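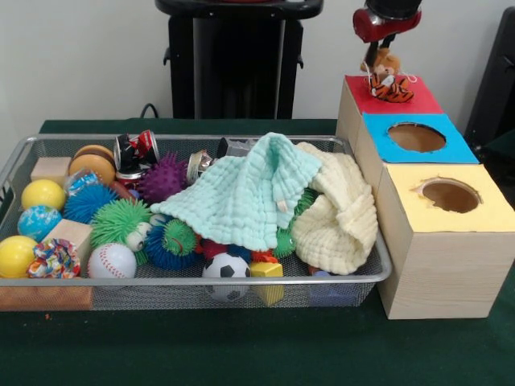

Setting up a bin-picking routine with the Skuller gripper kit

The steps below cover a first sorting routine on the Skuller kit, from laying out the table to running the cycle without stopping. They assume the arm is bolted down and the gripper has already passed its self-test. Plan on an afternoon for the whole thing.

What comes in the kit

The kit includes the two-finger gripper, a wrist plate, the controller and a license for Nuvudeck, the software used to teach positions. The arm, the bin and the target boxes are not included. A wire basket works well as a bin. Plain wooden boxes are fine as targets, and colored tops make it easier to tell them apart when you go back through your notes.

Step 1. Lay out the table

Cover the table with a plain, dark cloth. Put the basket on one side and the boxes on the other, close enough that the arm never has to stretch to its limit. If you use boxes of different heights, put the tallest at the back so the gripper can reach the front ones without passing over an edge.

Decide now what each box is for. A closed top is a place to set things down. A top with a hole is a drop target, and the hole has to be wider than the largest item you plan to send through it.

Step 2. Fill the basket

Use a mix of hard and soft items. Balls, wooden blocks, soda cans, small plush toys and a cloth or two will show you most of the problems you are likely to meet later. Don't start with cloths on top. They cover other items and the software has trouble finding an edge to grip.

Step 3. Teach the positions

Open Nuvudeck and choose New Routine. Move the arm by hand to each of these points and press Save:

Home, clear of the basket and the boxes
Above the basket
Above each box

Set the travel height last. Measure it with a plush toy in the fingers, because whatever hangs below the gripper has to clear the tallest box too. If two soft toys come up together, the lower one can hang well below the fingertips.

Step 4. Set the grip force

Force runs on a scale that goes up to 2,000. Start low, try a pick, and raise the value until the item stays put when the arm moves. Cans dent easily, so save a separate force setting for them. Spiky rubber balls hold at almost any setting.

Step 5. Run a short test

Run 4 picks at slow speed with your hand near the stop button. Watch the move from the basket to the boxes more than the pick itself. If the load brushes a box top, stop, raise the travel height and start over.

Double picks

Soft toys catch on each other. Turn on Check Load under Settings and the arm will pause over the basket after each lift. When the weight is too high, it opens the fingers and tries again. This adds 2 seconds to each cycle. Light plush can still get past the check, and Fadwa Ait Brahim, who wrote the settings guide, suggests lowering the weight limit before changing anything else.

Saving your work

Save the routine under a new name before you change the layout. Moving the basket or a box means teaching those points again, but force settings carry over.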